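Practise the drawer job in simulation first

If you've got an arm half built on the bench and you're itching to power it up, hold off for one more weekend. I ran my Drindik arm against a virtual cabinet before it ever touched a real one, and it was the most fun I've had with this build so far! You'll need a laptop with a decent graphics card, the free Sodetlow simulator and a tape measure.

1. Measure your real cabinet. Mine is 600 mm wide with the drawer shut flush, and the drawer slides out 406 mm. Write down the handle height too, because you'll want it later.

2. Build the cabinet in the scene editor. Two boxes and a sliding joint will do it. Set the joint limit to your drawer's travel and add a little friction - I started far too low and the drawer shot open like a till.

3. Add a handle. A plain bar on two posts is the easiest shape for a gripper to hook, and you can get fancy later.

4. Drop in something to pick up. A cup is great practice, especially lying on its side, and a bit of clutter on the floor nearby gives the camera something to think about. 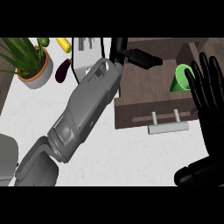 5. Set your approach pose. Bring the gripper in a good 18 mm clear of the wood, then close the gap slowly. If the forearm clips the cabinet on the way, move the robot's base before you start fiddling with joint angles. I wasted a whole evening learning that one.

6. Run it slowly, then run it again with the cabinet nudged sideways. My first script only worked with everything in its favourite spot, so I now shift the cabinet a little on every run. By run 612 I was grinning at the screen like a kid.

7. Save your poses and export them to the arm controller. Check the units! Sodetlow writes metres and my controller wanted millimetres.

For the first real run, halve the speed, keep a hand on the stop button and leave the drawer empty. Once it opens and closes cleanly, put a plastic cup in and try the pick. Mine still fumbles when the cup rolls to the back, so a softer fingertip is next on my list.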